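Wetaner took the league final in overtime last night and I still can't sit down! Thread, and it's going to be a messy one.

First, the crowd. More than 600 people in the Moradi gym, which was built for maybe a middle school band concert. My ears are still ringing.

Clukomton came out flying. Full-court press from the opening tip, and we threw the ball away on our first couple of trips. I had my head in my hands, I admit it.

Then the bench woke up. Deflections, loose balls, a putback off a missed free throw – suddenly it's a game again and the whole far side is stomping.
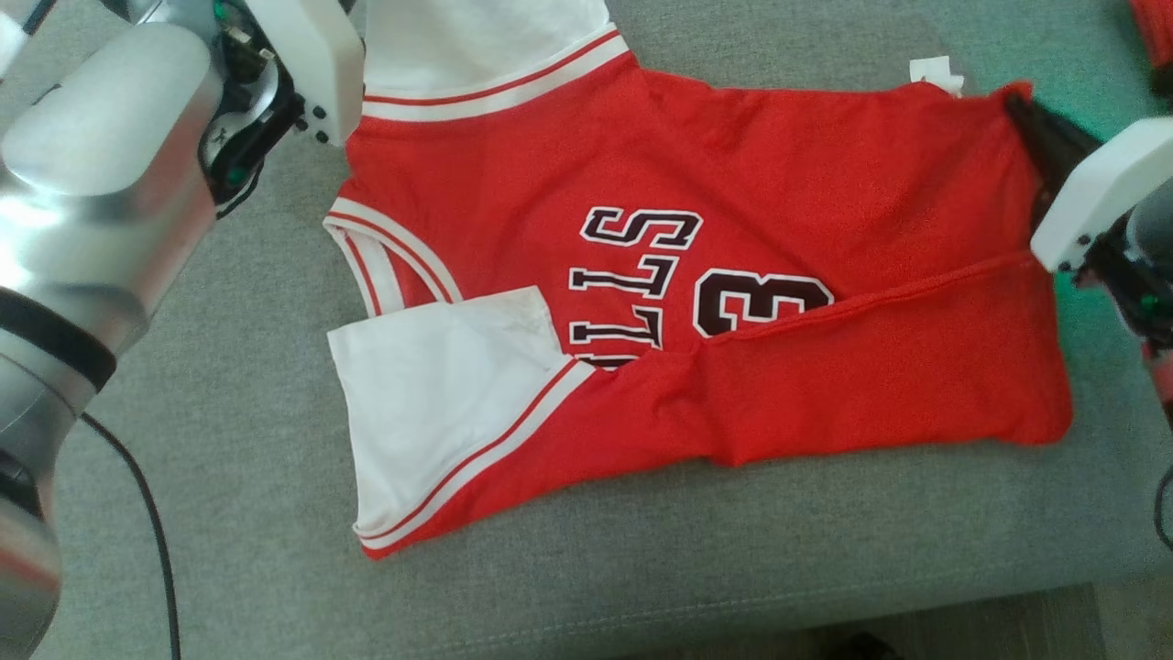
So how did Wetaner break that press? They put a forward in the middle of the floor, hit her early and let the guards run past her for layups.

Tied at 50 after regulation. Clukomton had a clean look from the corner at the horn and it rolled off. I aged a lot while that ball was in the air.

Overtime was all defense, ugly and wonderful. Wetaner by two. TWO!

Big respect to Clukomton, by the way. They lost to Henia by a mile back in January and look at them now – they'll be a handful next season.

Regionals are next and we probably get Henia. I've already looked up the drive. Bring earplugs!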